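Lista: arbitragem-combate
Assunto: Re: [arbitragem-combate] Pesagem, reidratação e suspensão médica: proposta de texto para o regulamento
Hora: 21h40

Boa noite a todos,

Respondo por partes à mensagem de quarta-feira sobre a revisão do capítulo médico. Cortei o que já estava resolvido.

> O texto em vigor diz que o atleta que declare doença nas semanas
> anteriores ao combate "pode" ser chamado a exame complementar. Na
> gala de abril em Grincombe tivemos um atleta com febre na véspera,
> pesagem regular, exame sumário sem observações, e só no vestiário
> se percebeu que não retinha líquidos. O combate fez-se. Pergunto se
> queremos passar de "pode" a "deve" e quem decide.

De acordo com a passagem a "deve", com uma condição. A redação atual não define o que é "declarar doença". Se a obrigação de exame depender apenas da declaração do atleta, o incentivo é não declarar. Proponho que o exame complementar seja obrigatório em qualquer destes casos:

a) declaração do atleta ou do canto;
b) temperatura igual ou superior ao limite fixado no anexo médico, medida na pesagem;
c) perda de peso superior a 5 por cento entre o controlo intermédio e a pesagem oficial;
d) indicação do médico de serviço, sem necessidade de fundamentação escrita no momento.

A alínea d) existe para que o médico não tenha de justificar a decisão perante o promotor durante a pesagem. A fundamentação segue depois, com o relatório da gala.

Quanto a quem decide: o médico de serviço decide sobre a aptidão, o delegado técnico executa. O árbitro não entra nesta cadeia antes da chamada ao ringue ou à jaula. Depois da chamada, vale o artigo da interrupção tal como está.

> Segundo ponto, prazos. A equipa da Plellia queixa-se de que o
> controlo intermédio de peso obriga a uma deslocação adicional e
> pede que seja feito por vídeo.

Tenho reservas. O controlo por vídeo foi usado na época passada em categorias de formação e os registos não são comparáveis entre si. Em parte deles não se lê o mostrador da balança e noutros não há prova de que a balança tenha sido aferida. Se for aceite, o mínimo técnico deve ser:

- gravação contínua, sem cortes, desde a colocação a zero da balança até à leitura;
- mostrador legível durante toda a medição;
- certificado de aferição válido, enviado antes da gravação;
- realização até 44 horas antes da pesagem oficial, nunca depois.

Cumpridos os quatro requisitos, aceito o vídeo para atletas residentes fora do distrito. Para os restantes mantém-se o controlo presencial. O ginásio Kanagaratnam ofereceu as instalações para esse efeito e tem balança aferida.

> Terceiro, folhas de pontuação. Alguém tem a versão eletrónica
> estável? Em Grincombe os juízes voltaram ao papel no segundo combate.

A versão que circula do Prikusel perde os dados quando a ligação cai entre assaltos. O problema está identificado: a folha só é gravada no fecho do assalto e o temporizador local não é guardado. Até haver correção, recomendo papel como registo oficial e a folha eletrónica apenas para divulgação do resultado. O total a anunciar é sempre o do papel. Em caso de divergência, o delegado técnico recolhe as duas versões e anexa-as ao relatório, sem emendar nenhuma.

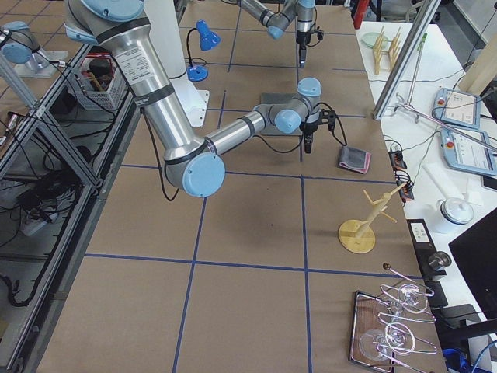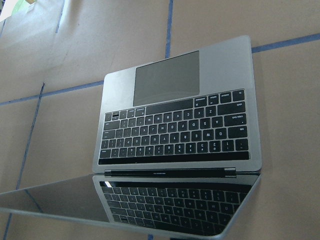
Mesa com fita azul (primeira imagem) e computador portátil aberto (segunda imagem).

Continuo com os pontos que não vinham na mensagem citada, mas que dependem do mesmo capítulo.

Suspensão médica após derrota por KO ou TKO. O regulamento fixa o período mínimo sem competição, mas nada diz sobre treino com contacto. Há clubes que interpretam o silêncio como autorização. Proponho acrescentar: "O período de suspensão abrange a competição e o treino com contacto à cabeça, salvo autorização médica escrita posterior ao combate." A palavra "posterior" é necessária. Já foi apresentado um atestado com data anterior à gala.

Divulgação posterior de doença. Quando um atleta revela, meses depois, que combateu doente, o resultado não se altera. Isto deve ficar escrito. Os pedidos de revisão que recebemos com esse fundamento foram todos indeferidos, mas por analogia com o artigo das lesões, e a analogia é frágil. Sugestão de redação: "O estado de saúde do atleta, conhecido ou revelado após a homologação, não constitui fundamento de alteração do resultado, sem prejuízo de processo disciplinar por omissão de declaração." O prazo para abertura do processo disciplinar seria de 12 meses a contar da gala.

Tenho dúvidas quanto à segunda parte desta redação. Punir a omissão pode impedir que a informação apareça, e para efeitos de prevenção interessa-nos que apareça. Uma alternativa é limitar o processo ao canto e ao clube, deixando o atleta de fora quando a revelação for voluntária. Agradeço opinião de quem tenha acompanhado casos destes noutras modalidades.

Substituições de última hora. Se o exame complementar passar a obrigatório, haverá mais atletas retirados na véspera. O substituto deve cumprir os mesmos controlos, incluindo o intermédio, o que na prática é impossível com menos de dois dias. Duas hipóteses:

1. Admitir substituto sem controlo intermédio, com margem de peso alargada e exame completo no local.
2. Não admitir substituto e cancelar o combate.

Prefiro a primeira, apenas em combates sem título em disputa. Nos combates de título, a segunda. O promotor mantém a obrigação de pagar ao adversário a compensação de presença. No quadro atual esse valor é de 3,000 na tabela sénior e não vejo razão para o rever agora.

Hidratação. Foi pedido que se incluísse o teste de densidade urinária na pesagem. Não me oponho ao princípio. O teste isolado é falível: um resultado normal não exclui manipulação por ingestão rápida de água, e um resultado elevado não indica por si só incapacidade. Se for incluído, deve servir para acionar o exame complementar, como nova alínea e), e não como critério de exclusão automática.

Peço que os comentários venham na própria lista, com indicação da alínea a que se referem. Os que chegarem para o endereço pessoal não entram no texto consolidado. A versão seguinte segue depois de ouvidos os médicos de serviço.

Cumprimentos,
Secretariado técnico de arbitragem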